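**Luvcombe Clothing and Household Exchange** – updates on the winter reopening. November 25, 2024

**1/8**
The Exchange at Luvcombe will reopen to members next week. The following posts set out how items should be prepared, and where each kind of item is kept.

**2/8**
Members brought in 602 items between June and the autumn closure. Of these, 178 were garments in need of a hanger. Rail space is therefore limited, and we ask that no household bring more than eight garments in one visit.

**3/8**
Clothing for the rail should be clean, dry and buttoned at the collar. Please hang each piece facing left. Knitwear should be folded and handed in at the desk – it loses its shape on a hanger.

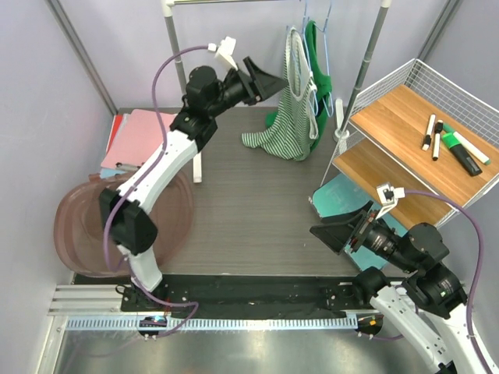 **4/8**
Stationery is accepted again. Notebooks, pads and envelopes should be stacked flat, with the largest at the bottom. Part-used notebooks are welcome if the written pages have been removed.

**5/8**
Basins, bins and other plastic household goods should be rinsed before they are handed over. Cracked items cannot be taken. The Hurbridge recycling point accepts most of these.

**6/8**
Wire shelving is for small and light goods only. Heavier articles, including crockery in quantity, should be left at floor level by the side door.

**7/8**
Gus Lindqvist will be at the desk each morning to receive items. Questions about larger donations, such as furniture or full wardrobes, should be put to Balakrishnan Pinto in advance. Collection can be arranged within Luvcombe and Hurbridge, but not at present from Bangera Road.

**8/8**
There are 70 hangers available for members to take home, free of charge. We would be grateful if wire hangers were not brought in exchange. Revised opening hours are on the notice by the front entrance.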